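Questions I get asked a lot
Last updated 16 May 2025

Do you ship outside the city?

Yep! I post Australia-wide, flat rate, and if your order is over $175 I'll cover the freight myself. The exception is anything long, so side skirts and one-piece front lips get quoted separately. Send me your postcode first and I'll come back with a price, usually that night.

Will the Drustotard mud flaps fit my wagon?

If it's the sedan-based wagon with the factory bumper, yes. They use the three holes that are already there under the arch liner, so there's no drilling. If someone has fitted an aftermarket rear bar before you, send me a photo of the lower corner and I'll tell you straight (I'd much prefer that to a return).

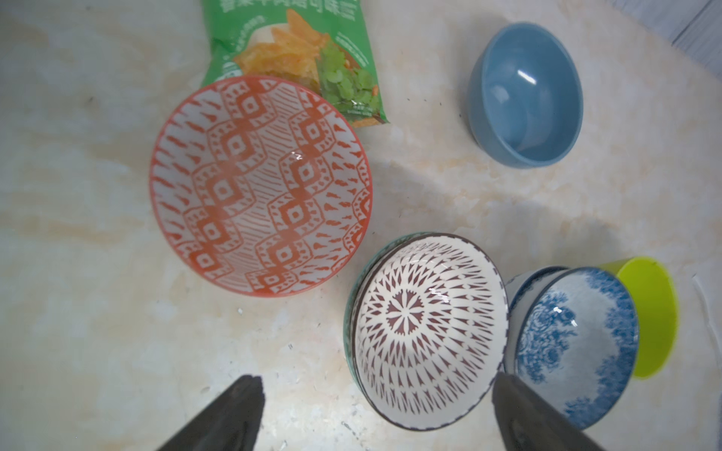 The front pair is a bit fiddlier than the rear. Turn the wheel to full lock, do the top screw up loosely, then line up the bottom one before you tighten anything. I've fitted heaps of these and I still get the left one crooked when I rush.

How do I get the old boot badge off?

Warm it with a hair dryer, then saw behind it with fishing line or dental floss. Please don't go at it with a screwdriver! The leftover foam rolls off under your thumb, and a wipe of adhesive remover gets the rest. Give the paint a proper clean before the new one goes on and leave it 14 hours before you wash the car.

What colours do the Tulow wheel centre caps come in?

Gloss black, satin silver, gunmetal and red. The red is a touch more orange than it looks on a phone screen, so ask me for a daylight photo if you're matching calipers. 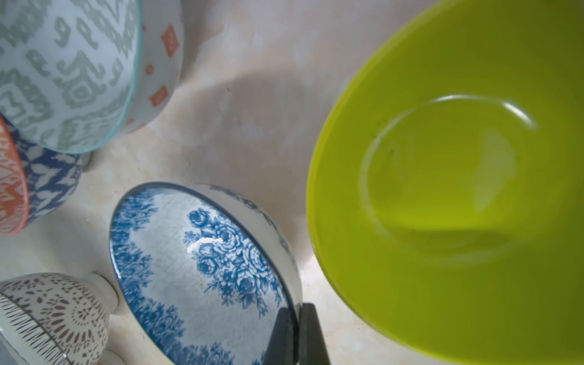
Clips and screws are sold in bags of ten, and I can do mixed bags if you tell me which panel you're working on. My own tip for door trims is to have something to drop the old clips into as you pull them. A lime-green plastic bowl is perfect, as a black clip shows up against it straight away and you won't be crawling around the driveway later. Put the screws in a separate one or you'll be sorting them at dusk.

Can I return something I've already fitted?

If it's faulty, of course. If you changed your mind after peeling the tape, sorry, no. Unfitted parts can come back within 97 days, which is longer than most places and covers you if the car's off the road.

Do you still stock the Naqvi carbon mirror covers?

I've got the clip-on ones. The full replacements are back in November, fingers crossed. Email Zohreh Mohammadi at the counter and she'll put you on the list.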